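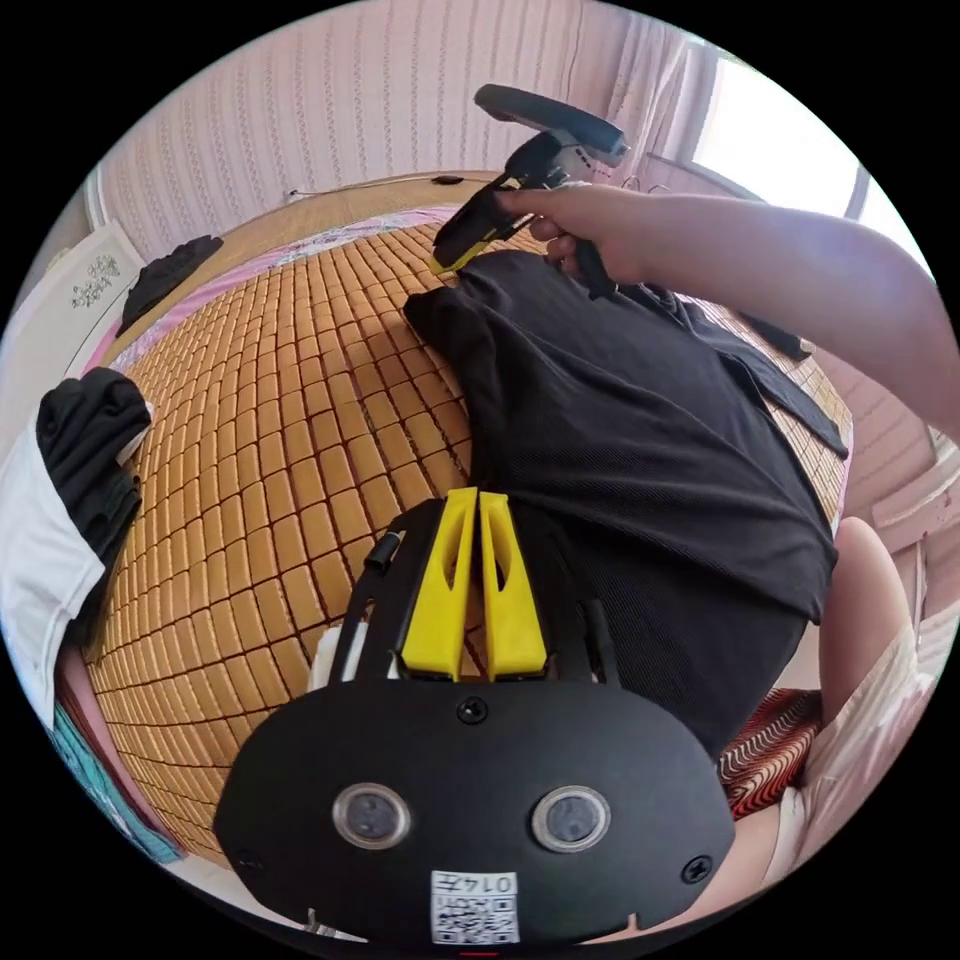 Jolterness

Recording clothes folding with two hand-held grippers
September 2021

Before you start, lower your expectations. Every guide to collecting folding demonstrations, including the one Zolton ships with its recording app, tells you that a person, a bed and an afternoon will get you a working policy. I have done the afternoon. What I got was a folder of episodes, and the model trained on it folded one kind of shirt on one kind of surface. What follows is how I record now, and which parts of the usual advice I'd treat with suspicion.

1. Pick the garments

Start with T-shirts and trousers. Leave hoodies and anything with a lining until your labels are in order. The common advice is to avoid dark clothes on the grounds that the cameras can't find the edges. I don't buy it as a rule. People own a lot of black clothes, and a policy that has never met any is not much of a laundry policy. Record them, but look at the first few episodes at full size before you commit. If you can't find the hem, don't assume the network will.

2. Set the surface

Use a real bed. A plain table gives prettier footage and, in my experience, a model that falls over the first time it meets a bedspread. A patterned or tiled mat is fine. Leave the other clothes where they are unless they get in your way.

3. Calibrate, then calibrate again

Do the gripper width calibration at the start and after any break. The app shows a green check when it's done. I would not trust the green check. Close the fingers fully, open them fully, and read the numbers yourself.

4. Record

Start with both grippers open and in view of each other. Approach slowly. Pinch a single layer if you can, lift, fold, let go, back off. Keep each episode to one garment, and stop the recording before you reach for the next. 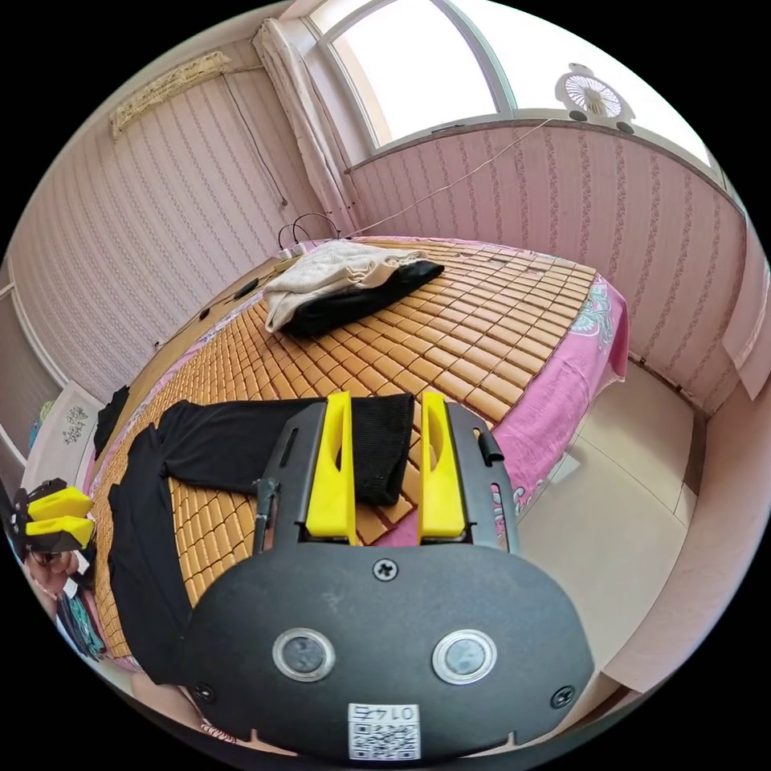 Black trousers laid out lengthwise on the mat.

Don't rehearse too much. By episode 20 your hands have a routine, and every fold comes out the same. That looks like skill and trains like a photocopy. Turn the garment, start from the other cuff, swap which hand leads.

If you fumble, keep going and fix it. Most guides say to delete these. I deleted them in March and regretted it, and the set I recorded afterward, 42 episodes with the fumbles left in, was the better one. Whether the fumbles are what helped, I can't tell you. I also changed the batch size.

5. Check before you upload

Open 9 episodes at random. Look for lost tracking, usually where one gripper passes behind the other, and for a fold that was called finished while a sleeve was still out. If 2 or more are bad, go through the whole set. The Kubíček script will flag dropped frames for you and nothing else, whatever its readme claims.

Name the folders by garment and date. Write down who recorded what, even if it was all you.

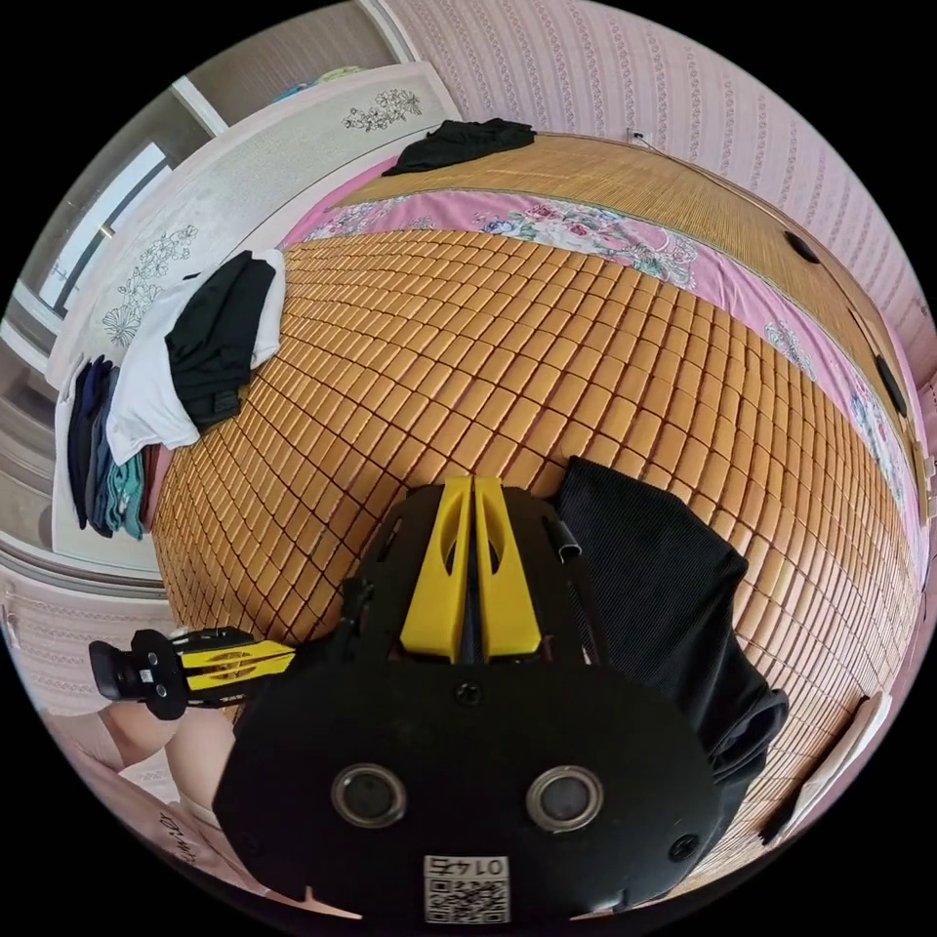
Rurnari: I'd push back on step 4. We kept our fumbles too, and the policy learned to fumble. It drops the cuff, waits, then picks it up again. We now tag those episodes and weight them down. Also, does anyone calibrate after a battery swap? The width reading drifts on mine every time.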